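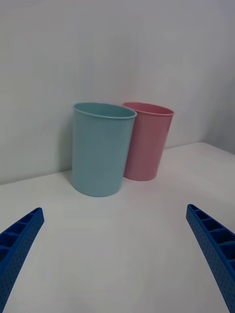 About Podgate

Podgate is a small company in Eststead that writes down how to work with robot arms, and then helps people do what is written. That is the short version, and if you are in a hurry you could stop there and go straight to the contact details at the bottom. If you have a few minutes, we'd love to tell you the longer one, because most of our clients find us by asking a simple question and then staying for a long conversation.

How we got going

We started out in one half of a rented unit on Fultgate, fitting arms and grippers for food packers, labs and a couple of very patient furniture makers. We liked the work and we were fairly good at it. What kept us awake was the handover. We would finish an installation, shake hands, drive home, and three weeks later the phone would ring. Someone had changed a fingertip and not told the evening shift. Someone had raised the speed for a rush order and left it there over the holidays. A label had come off the stop button and been put back on the wrong side of it!

None of those calls were about bad machines, and hardly any were about careless people. The folks who called us were sensible and busy, and they had been given a thick binder that was very hard to use while standing up. So one December, when the unit was too cold to do much else, we sat down and wrote a set of working rules that could be read by a person with gloves on. It came to 3 pages. A client asked to keep a copy, then asked whether we could write one for their other site, and before long we were doing more writing than fitting.

We gave up the fitting side in the end (we do still miss it) and moved down the street to a bigger room with better heating. These days we have 117 sites using our rules in one form or another, from a single arm on a bench in a college lab to a packing hall with a dozen of them.

What we do

Our main job is helping you write your own house rules. The published safety standards tell you what has to be achieved, and we are glad they exist, and you should have them and read them. They can't know that your bench is next to the fire door, though, or that your best operator is left-handed, or that the cleaners come in at five. House rules sit underneath the standards and fill in that sort of thing. We visit, we watch a full shift if you'll have us, we ask a great many questions, and we go away and write a draft. Then we come back and test the draft on the people who will live with it, which is where the real editing happens.

We also review rules you already have. Some people arrive a little embarrassed about theirs, and they needn't be. We have seen excellent rules handwritten on the back of a delivery note, and we have seen very expensive ones that told the reader to press a button that had been removed.

And we teach. Our one-day course for operators and our two-day course for supervisors both run at Fultgate, or we can bring them to you. Groups are small, there is a lot of hands-on time, and lunch is included (tell us ahead of time about allergies, please).

The Abou Jaoude Sheet

If you have heard of us at all, it is probably through the Abou Jaoude Sheet, which is our free starter set for small benchtop arms. It is named after the building where we first tried it out, a long low block with a loading dock and a very good bakery on the corner. The first edition was meant for the tenants there. It has now been downloaded 3,509 times, which still surprises us, and the current edition was finished in September 2022.

The full sheet is on our downloads page, but people like to know what sort of thing is in it, so we'll run through the main points.

Clear the table before you start. Only the items for the task should be on it, and that goes for the area behind the task as well as in front. Tools, tape rolls, coffee and phones go on a side shelf. We are fond of a plain, light-colored work surface with a plain wall behind it, like the bench in our own practice corner, where two plastic cups stand out nicely and a dropped screw would too.

Begin with light, dull objects. A plastic cup is a very good first object, and a glass is a very bad one. Nothing with a blade, nothing under pressure, nothing full of hot liquid, and nothing you would be upset to lose. Once a task has gone well 80 times with the practice object, you may talk about moving to the real one. We do mean talk about it, with the person who signs off the bench.

Look hard at anything that touches something else. Two cups standing against each other are a different job from two cups with space between them, and a cup close to a wall is different again, as the far finger needs somewhere to go. If the task calls for objects set close together, write down how close, and practice the approach slowly with your hand on the stop. If the task doesn't call for it, move them apart before anyone presses start.

Check the fingers at the start of each session. Gripper fingers with ribs, pockets or small holes in them can hold on to crumbs, glue and grit, so look into the hollows as well as along the edges. Feel for splits with the power off. If one finger needs replacing, replace the pair, write the change on the bench card, and run the practice object again before going back to work.

Keep the light steady. A shadow that falls one way in the morning and another way in the afternoon can matter a good deal if the arm is using a camera to find things. Note where the lamp is, put a bit of tape on the floor for its stand, and leave it there. The same goes for blinds.

One person has the bench. Others can watch, help and offer opinions (they will), but only one person starts and stops the arm, and their name is on the card. When they step away for any reason, the arm is stopped and made safe, and the card is turned over.

Reach in only when it is stopped and made safe. A paused arm may be waiting for something, and that something could be you. This is the oldest line in the sheet and it hasn't changed by a single word since the first edition.

Write down the near misses. A tipped cup is worth a line in the book. So is a finger that brushed the wall, or a stop that took longer than you expected. We ask for the time, the task, what was on the table and what you did next, and we ask supervisors to read the book weekly and to say thank you to whoever wrote in it.

How we like to write

We have a few habits that we try to stick to, even with a client who would like something grander.

We write to the person at the bench. If a sentence only makes sense to an engineer, it goes in the technical notes, and the notes are kept in a separate folder. We use "must" for things that must happen and "should" for things that we'd strongly like you to do, and we try not to use "should" very often, as a page full of it gets skipped. Every rule has to be something you could check by looking. "Take care when using the gripper" is kind advice but no use as a rule, and we have taken it out of more documents than we can remember.

We also put an end date on everything. Our rules run for one year and then they have to be read again, out loud, with at least one operator in the room. It sounds a bit old-fashioned, reading aloud, but it is astonishing what you catch. A line that looked fine on the screen gets a small cough from the back, and then you find out that the whole evening shift has been quietly doing it another way, often a better one.

What we don't do

We don't sell robots, grippers or guards, and we don't take commission from anyone who does. We don't certify machines, either. If you need formal certification we will tell you so early on, help you get your papers in order and suggest the kind of body you should be talking to. And we won't write rules for a bench we haven't visited, other than the free sheet. We've been asked many times, often very nicely, and we always end up saying the same thing – let us come and look first.

Visiting us

Our room at Fultgate is open to visitors by appointment, and we really do enjoy having people in. Schools and colleges are welcome for half-day visits at no charge, with students in groups small enough that everyone gets a turn at the practice bench. Please wear closed shoes and leave scarves and lanyards in the coat room. There is step-free access from the parking lot side, and the kettle is generally on.

If you are coming by train, Eststead station is a short walk away. Turn left out of the main doors, follow the canal as far as the footbridge and look for the green door across from the tile shop. Deliveries go around the back.

To book a visit, ask about a course or send us your existing rules for a first read, use the form on the contact page. Tell us what kind of arm you have, what it picks up and how many people share it. We answer in the order that messages come in, and we will let you know if there is going to be a wait.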